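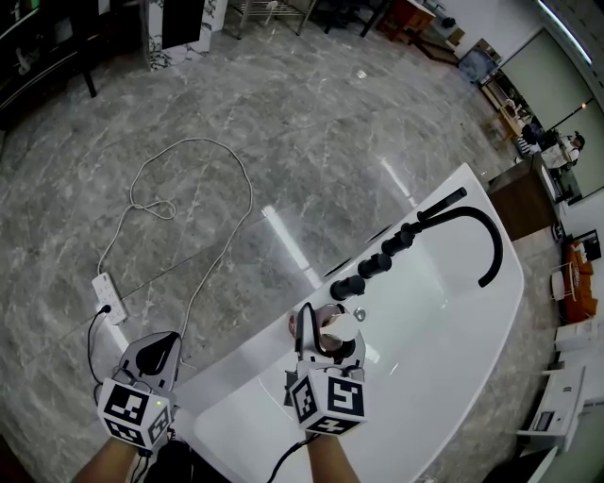

Figure 3. Countertop basin of the type considered in Section 4.

4.2 Soiling at the junction between basin and countertop

Limescale on sanitary ware has been studied mainly on flat test tiles, where the water film drains evenly and the deposit can be weighed after a fixed number of wetting cycles. Fitted basins behave differently. Mosoti and Tagle reported that deposits on installed ware were concentrated in a narrow band close to the outer wall, and that the inner bowl, although wetted more often, carried less scale per unit area. A countertop basin with a glossy white curved wall (Figure 3) presents two surfaces to splashed water: the wall itself, from which drops run off quickly, and the countertop at its foot, on which they come to rest. The present section is concerned with the second of these.

Basins from two suppliers, Sernito and Hrnčiar, were fitted to identical countertops in the washrooms at Dendby. All were fed from the same main, and the hardness of the supply was checked at the start and at the end of the trial. No softening was applied. The joint was sealed with a neutral-cure silicone on half of the basins from each supplier and left unsealed on the remainder, the unsealed basins being held by the waste fitting alone. Cleaning staff were asked to follow their usual routine, with the exception that acidic products were withdrawn from the start of March until the final readings had been taken.

Readings were made with a gloss meter at fixed points on the countertop, the nearest being 2 mm from the foot of the wall and the farthest 100 mm. A paper template, cut separately for each supplier to follow the curve of the basin, was used to place the meter. The meter was calibrated against its own black glass standard before every set of readings. Where a reading differed from the previous one at the same point by more than 20 gloss units, the surface was wiped with distilled water, allowed to dry and read again, and the second value was kept.

Loss of gloss was greatest at the point nearest the wall for all basins, sealed or unsealed, and fell steeply with distance. At the farthest point the change lay within the repeatability of the meter. The difference between the two suppliers was small and disappeared when the readings were corrected for the radius of the foot. Sealing had a larger effect. On unsealed basins part of the water passed under the foot and evaporated there, leaving a hard ring that was visible only when the basin was lifted. On sealed basins the same water was held against the outside of the bead, and the deposit formed on the silicone as well as on the countertop. Bednárik has described a similar ring under free-standing soap dishes and attributed it to capillary flow, an account which fits the present results.

One basin was excluded after 23 days owing to a leaking tap, and its readings do not appear in Table 5. A second departure from the protocol concerned the Tiltton cleaner used on the upper floor, which was found to contain a small amount of citric acid. Kaplan and Bhuiyan give a correction for weak organic acids on glazed ware, but it was derived for vertical surfaces and has not been applied. The upper-floor readings are therefore reported separately and are left out of the regression in Section 4.3.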